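From: Lanying Feng
To: Fernbridge kitchen list
Subject: Re: [kitchen] plate racks, which one stays

Hefin Lougher wrote:
> Do we need both racks on the table? The wooden one takes
> more room than it should, and the Hopkin shelf is full, so
> whatever goes has to go to the store cupboard. Also the mugs.
> I would like them off the table before January.

Both racks are in use. The black one is low and has slots at the ends, and plates stand in it with a slight lean. The wooden one has slanted slats, so a row of plates staggers and each rim is easy to get hold of. I measured the clear gap between neighboring slats at 22 mm. Our plates fit. Bowls do not, and a bowl should go in the black rack or beside it.

Current layout:

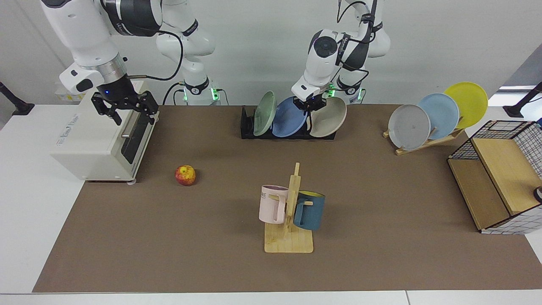
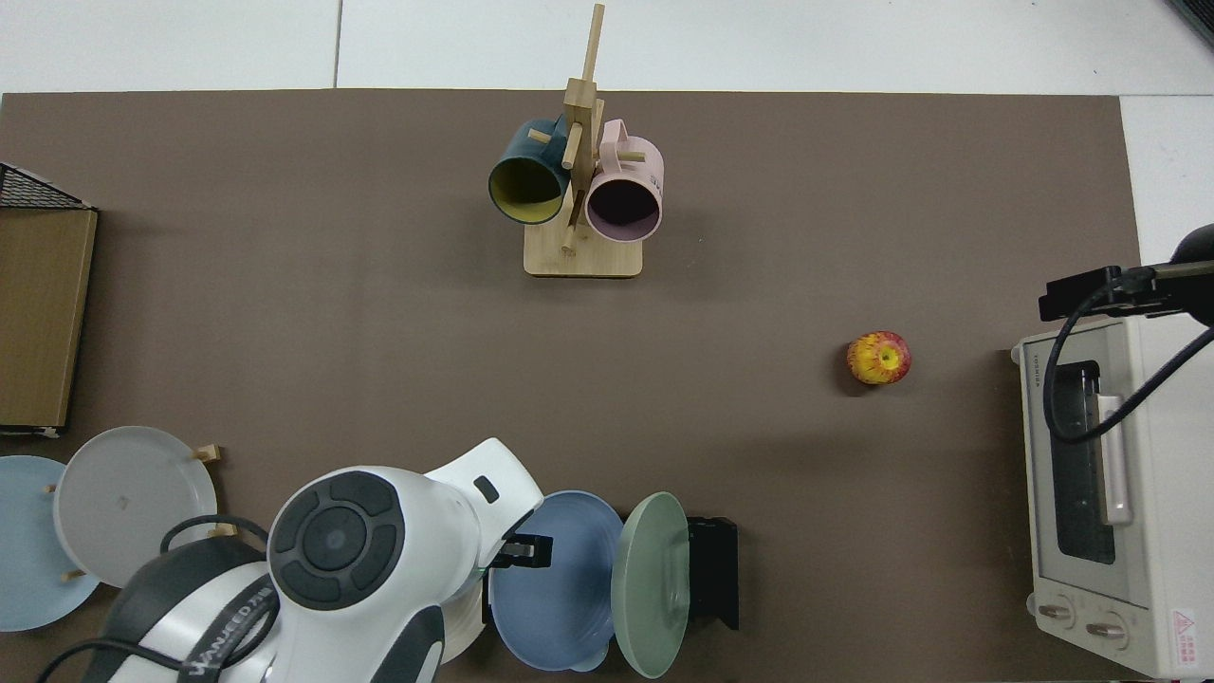
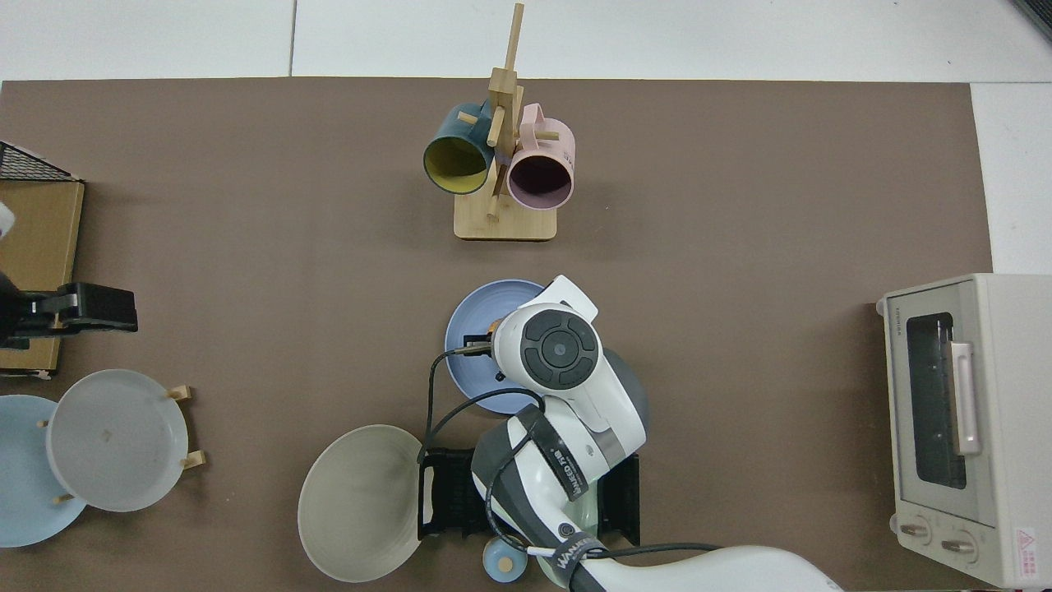

The toaster oven is the fixed item. Its door needs clear space to swing down, and I would not put either rack in front of it. With the door open I get 64 cm of usable mat on the long side. The black rack fits in that with room for a plate laid flat next to it. Both racks fit only if the wooden one stays at an edge.

On the mugs: the tree has a small base, and the Cluvix shelf above the sink has 20 cm of clearance, which is too low for it. The teal mug and the pink one can stay on the pegs. If you want the tree off the table, the top of the Brorier cabinet will take it, but then people will have to reach up for a mug.

My proposal:

Black rack: stays, middle of the mat.
Wooden rack: stays, at an edge.
Mug tree: stays until someone raises the shelf.
Spare plates: store cupboard, box 127.

I have no objection to moving the oven to the other side if the cord reaches. I have not checked the cord. Hefin, you have the tape measure, so please check it before anyone lifts the oven.

Lanying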